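Entretenir un couvre-lit à rayures sans le déformer

Un couvre-lit de grande largeur se lave deux à quatre fois par an dans une chambre qui sert tous les jours, moins souvent dans une chambre d'amis. Entre deux lavages, il suffit de l'aérer et de le secouer à la fenêtre. Les modèles tissés à larges rayures demandent un peu plus de soin que les unis, car le moindre retrait se voit : les bandes ondulent et le tissu ne tombe plus droit.

Avant le lavage

Débarrasser le lit de tout ce qui traîne dessus : linge à plier, pyjama, mouchoirs. Un tissu foncé oublié dans les plis peut déteindre sur les bandes claires. Vérifier ensuite les ourlets et arrêter les fils tirés avec une aiguille fine, en les ramenant sur l'envers. Ne pas les couper.

Pour une tache isolée, humidifier à l'eau froide, frotter doucement avec du savon de Marseille et laisser agir 14 minutes. Rincer à l'éponge en allant du bord de la tache vers le centre. Sur du rouge ou du corail, essayer d'abord dans un angle, côté pied du lit.

Lavage

30 degrés, lessive liquide, pas d'adoucissant. L'essorage ne doit pas dépasser 700 tours. Le tambour doit rester à moitié vide ; si le couvre-lit le remplit complètement, mieux vaut aller en laverie. Pour un premier lavage, ajouter une lingette anti-décoloration, type Colix ou équivalent, surtout quand le rouge voisine avec du gris clair ou du blanc.

Faire sécher à plat sur deux fils parallèles, les rayures dans le sens des fils. Retirer le couvre-lit encore très légèrement humide et le tirer à la main dans la longueur, à deux si possible.

Le remettre sur le lit

Les rayures servent de repère. Poser le couvre-lit plié en deux dans la longueur, le pli au milieu du matelas, puis ouvrir un côté après l'autre. Quand les bandes vont du pied vers la tête, on se place au pied du lit et on regarde si elles filent droit. Corriger depuis le pied, par petites tractions, sans tirer sur les coins.

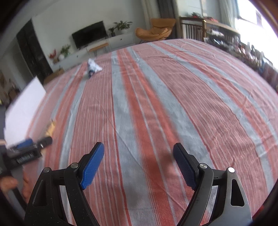 Urmila Pathak nous écrit qu'elle fait l'inverse : elle part de la tête du lit, glisse le bord sous les oreillers et laisse le reste se dérouler. « Avec un matelas de 178 cm de large, je ne peux pas atteindre le milieu depuis le pied. Je choisis une rayure, je la cale sur le centre de la tête de lit et je ne m'occupe plus des autres. » Elle lisse ensuite avec l'avant-bras, du milieu vers les côtés.

Les deux méthodes se valent. La sienne convient mieux aux lits larges placés contre un mur.

Les plis qui restent

Les petits plis partent en général dans la journée. Pour les autres, vaporiser un peu d'eau à 30 cm du tissu, lisser à plat de la main et laisser sécher avant de se coucher ou de poser quoi que ce soit dessus. Le fer est possible sur le coton, à température moyenne et sur l'envers. Sur un mélange contenant du polyester, passer un linge fin entre le fer et le tissu.

Rangement

Rouler le couvre-lit au lieu de le plier, autour d'un tube en carton si l'on en a un, et le garder dans une housse en coton. Les housses plastiques fermées retiennent l'humidité. Si vous changez de couvre-lit en décembre pour un modèle plus chaud, lavez celui d'été avant de le ranger, même s'il paraît propre.

Sarla Uniyal
Mis à jour le 2/2/23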